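Biscuit porcelain

Biscuit porcelain, also called bisque, is porcelain that has been fired but left without a glaze. The surface is matte, dry to the touch and usually white, and it has been used for small figures, portrait busts, dolls' heads and table decorations for well over two centuries. It is one of the most rewarding corners of ceramics to get to know, partly for its looks and partly for the sheer nerve of the people who made it: with no glaze to hide behind, every thumbprint and every badly cleaned seam stays there for good.

Name

The word "biscuit" comes through French from a phrase meaning "twice cooked", which is a little odd, as many biscuit figures were fired only once. Potters also use the word for any unglazed ware part of the way through its making, so a plate waiting for its glaze is "in the biscuit" even though it will end up shiny. Collectors mean something narrower: a piece that was always meant to stay bare.

Origins

European factories had been making glazed porcelain figures for decades when unglazed ones came into fashion in the middle of the eighteenth century. The factory at Vincennes, which later moved to Sèvres, led the way, and its modellers saw at once what the bare material could do. A glaze is a layer of glass. It pools in the folds of a sleeve, softens the corners of a mouth and throws bright spots of light across a face. Take it away and the modelling comes through crisp, with a gentle shadow that looks wonderfully like carved marble. Derby took up the idea in England and sold its biscuit groups for more than the same models glazed and painted. That surprises people! But glaze and enamel could cover a firing crack or a speck of iron, so only the cleanest pieces from the kiln could be sold bare.

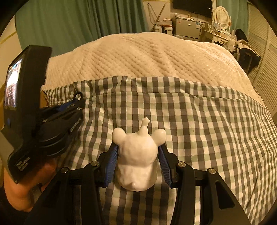

Faces were the real test. A good modeller could suggest an eyelid with one stroke of a tool, and the repairer (the worker who joined the moulded parts and tidied them up) had to keep that stroke alive through every copy. Moulds wear down with use, so early casts from a fresh mould are sharper than late ones, and putting the two side by side is a lovely way to train the eye.

Making

Most small figures are slip cast. Slip is clay thinned with water until it pours like cream. It goes into a plaster mould, the plaster draws water out, and a skin of firmer clay builds up against the wall. The rest is tipped away, leaving a hollow shape. Older figures were often pressed instead, with soft clay pushed into each half of the mould by hand.

Complicated models are made in many parts. A shepherdess with a basket and a lamb at her feet might need 18 separate moulds, and the bits are stuck together with more slip while still damp. Thin parts that stand away from the body, such as fingers, stalks and ribbons, need props of the same clay to hold them up in the kiln. Everything shrinks together in the fire, and the props are knocked off afterwards.

Parian ware

In the 1840s the Staffordshire potteries brought out a close relation called Parian, named after the marble of Paros. It has more feldspar in it, which gives a faint silky sheen and makes it easier to keep clean. Parian put sculpture on ordinary mantelpieces, and reduced copies of well-known statues sold in huge numbers. Some of it is dreadfully sentimental, and some of it is superb.

Smaller workshops

The great names get most of the attention, but there is a great deal of joy to be had from the minor makers. The Weseck workshop specialised in animals no taller than an egg cup, and its order book lists 3,230 pieces sent out in a single year. Wiltine, a rival firm, favoured children and musicians and is known for its very fine hair. The potter Crescencio Tlapale trained as a mould maker at the Meléndez studio before setting up on his own, and his birds, cast as thin as 2 millimetres at the wing, are a marvel. The Zindivell collection holds 40 of them, brought out for visitors each August.

Care

Bare porcelain is hard, but handling marks and dust show up on it more than on a glazed piece. A soft, dry brush is enough for most dusting. Sound pieces can be washed in lukewarm water with a drop of mild soap, though anything with an old repair should be kept out of water, as early glues give way. Figures should be lifted by the base or the body and never by an arm, a hat or a sprig of flowers. Painted biscuit needs more caution again. Some of the colour was put on after firing and will come straight off on a damp cloth.

See also

Parian ware
Slip casting
Porcelain dolls
Jasperware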